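Sorting Your Spice Jars Into a Compartment Tray

I love this little job! It takes me a cup of coffee and one podcast, and cooking on a Tuesday night feels so much easier afterward.

What you need: a shallow tray with compartments, a damp cloth, labels and a pen. My old tray from Brastwood cracked in July, so I was starting fresh too.

Step 1. Get every jar out of the cupboard and onto a clear table. Yes, even the sticky ones at the back. I had 2 paprikas going, both half full (pour them together if they smell the same).

Step 2. Wipe the jars, then the lids, and let them dry before you label anything – the pen smears like crazy on damp glass.

Step 3. Group by how you cook. Ditte Lund sorts hers by alphabet and swears by it, but I want cumin next to coriander, end of story!

Step 4. Start filling at the far end of the tray and keep the rest of the jars off to one side, within reach.
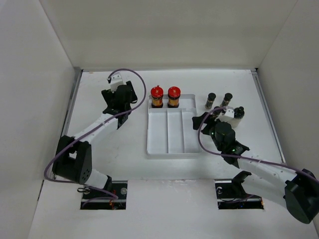

Leave the near sections for last, and save them for whatever you grab daily. Mine are salt, pepper and chili flakes.

Step 5. Lift the tray and give it a gentle tilt. If the jars slide, tuck a folded strip of paper towel beside them – so simple, and it stops the rattling. Then slide the whole thing into the drawer and go make soup!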